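Cell 2 walkdown, Ramus bench. March, started 6:40 before the day shift took it over. Same list as the Istcombe cell so skip what doesnt apply.

## Power and stops

- [x] E-stop left side, latches, resets
- [x] E-stop right side. Same. Label peeling, reprint
- [x] Controller fan filter. Dusty, knocked out, put back
- [ ] Spare fuse in lid pocket. Missing AGAIN. On order from Barreto

## Arms

- [x] Homing, both arms, 5 cycles each, no faults
- [x] Base bolts torqued, paint marks still line up
- [x] Joint play by hand, power off. Left wrist a hair looser than right, inside limit
- [x] Arm cables have slack at full reach. Left loop sits up over the servo, watch it for rub
- [ ] Hour counter. Left reads 768, right reads 257 (right was swapped out). Left is due for grease, not done today

Ran the cable tie job at slow speed after homing, both grippers in to the middle of the extrusion frame.
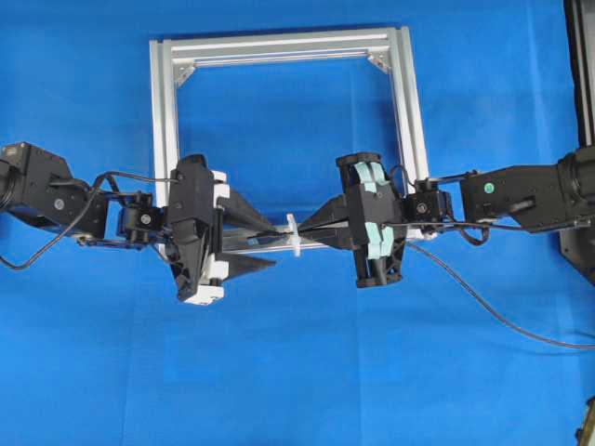 Slow speed only until the left wrist gets its grease. Don't bump it back up because the numbers look ok. Offsets saved to slot 5, old ones are still in slot 2 if the new set acts up.

- [x] Frame corner brackets tight, quarter turn on one screw
- [x] Frame square to the bench
- [x] Backdrop cloth clipped. Creases are fine, holes are not
- [ ] Cloth due for a wash, goes with the Ancombe batch

## Grippers

- [x] Fingers close parallel, tips meet
- [x] Finger screws, thread lock ok
- [ ] Finger surface clean. Wipe down both pairs, dry cloth, no solvent!! Solvent took the grip off the last set
- [x] Wrist camera lens wiped, focus ok
- [x] Wrist camera sees the tie before the fingers get to it

Closed position checked on the wrist camera. Want the tips just under the tie and the upright centered between the fingers.
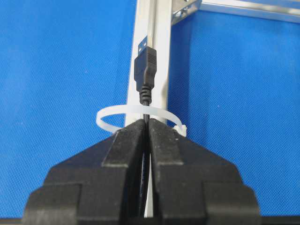
*Wrist view, fingers closed. USB cable and zip tie on upright, tie still loose.*

- [x] Centering good, leave the offset alone
- [x] Finger force setting matches the card
- [ ] Card itself is out of date, still has the old tie part number. Fix card

## Cable and tie fixture

- [x] Upright tight at the foot
- [x] USB test lead, jacket not nicked
- [x] Strain relief not split
- [ ] Bag of fresh ties on the shelf. Low, top up
- [x] Scrap ties out of the tray, swept under the bench too

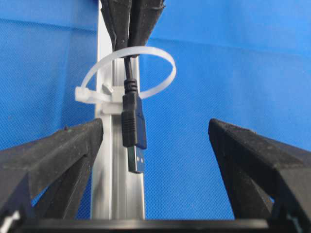

Lead direction needs writing down on the setup sheet, right now it only says "hang lead at upright" and thats not enough. Plug can go either way up and the program cares. Plug hanging down with the strain relief on top, like on this check, is the one I want listed as setup B. Plug up along the bar is A. Also add a line that the tie head has to be noted for each setup, it was on the left of the rail for this one. Check the fingers are open wide before the lead goes in, then keep hands out and arm from the panel.

## Left open

- Grease left arm, before anyone raises speed
- Fuse
- Finger wipe down
- Force card, setup sheet A/B wording
- Ties, cloth

Cell is OK to run at slow speed. Recheck left wrist play at next walkdown, and look at that cable loop again while your in there.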